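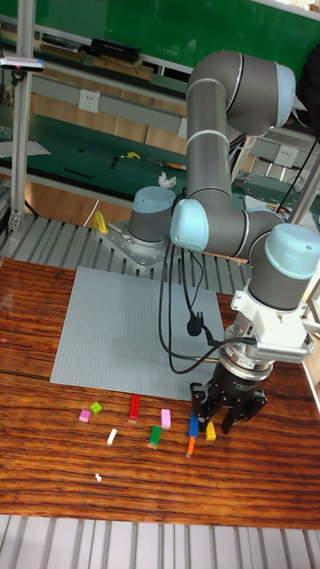
Parts and Wholes: Notes for the Lunstead Philosophy Evening
8 April 2025. Speaking time 20 minutes, then discussion.

Opening
State the topic in one sentence: under what conditions do several things make up one further thing? Keep this apart from the topic of the December talk, identity over time. A theory of composition says when parts form a whole. A theory of persistence says when a whole at one time is the same as a whole at another. The two get mixed up because the usual ship example involves both.

Terms
Write on the board before starting: part, proper part, overlap, fusion. A proper part of x is a part of x that is not identical to x. Two things overlap when they share a part. A fusion of some things has each of them as a part, and every part of it overlaps at least one of them. Read the last definition twice, slowly.

Three answers
1. Always. Any things whatever have a fusion. Cost: there is an object made of the left half of this lectern and the harbor at Caldeira.
2. Never. There are only simples, arranged in various ways. Cost: no lecterns. Mention the paraphrase strategy ("simples arranged lectern-wise") but do not defend it yet.
3. Sometimes. Closest to common sense. Cost: the condition has to be stated, and every proposed condition has counterexamples.

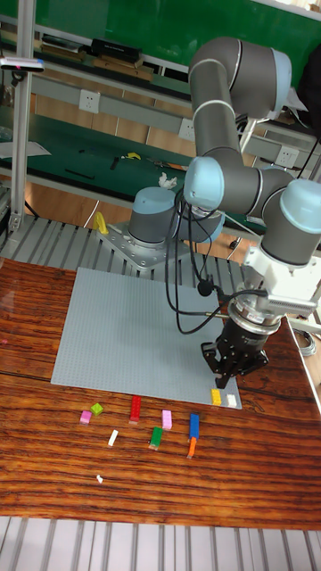 If composition always occurs, why does ordinary speech leave out most of the objects?
Ordinary speech restricts its quantifiers. A person who says there is nothing in the fridge does not deny that there is air in it. The defender of the first answer says the same about odd fusions: they exist, and they are left out of the count when they do not matter.

The argument from vagueness
Give it in steps. Suppose composition sometimes occurs. Then there is a series of cases running from clear non-composition to clear composition, each very like the next. The handout uses a wall of 256 stones, laid one at a time. Either there is a sharp cutoff in the series or there are borderline cases. A sharp cutoff looks arbitrary. Borderline cases would make it vague how many things exist, and a sentence stating how many things exist can be written using only logical vocabulary. Pause here. The premise most open to attack is that logical vocabulary is never vague. 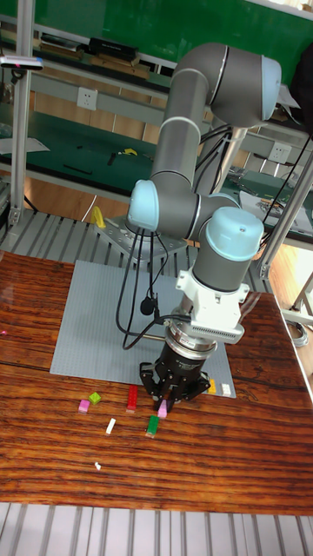
Contact is the first condition most people offer: things compose something when they touch. The standard objection is that two people shaking hands do not bring a third object into being. The pink block standing between the gripper's jaws raises the same difficulty with fewer distractions. Let the jaws close on it. On the contact view, a new object then begins to exist, and it ends when they open. Fastening is the natural repair, and it fails in a similar way, as two hands glued together are still two hands. Do not go on to the biological condition unless there are at least five minutes left.

Discussion
Likely objection: the dispute is verbal. Reply that the parties can agree on the meaning of every word in the definition of fusion and still disagree on whether a given fusion exists. If pressed, concede that this assumes one meaning for "exists."

Handout
One sheet, both sides, 15 numbered propositions. Proposition 9 has a misprint in the first batch: "part" should read "proper part." Correct it aloud before the vagueness section.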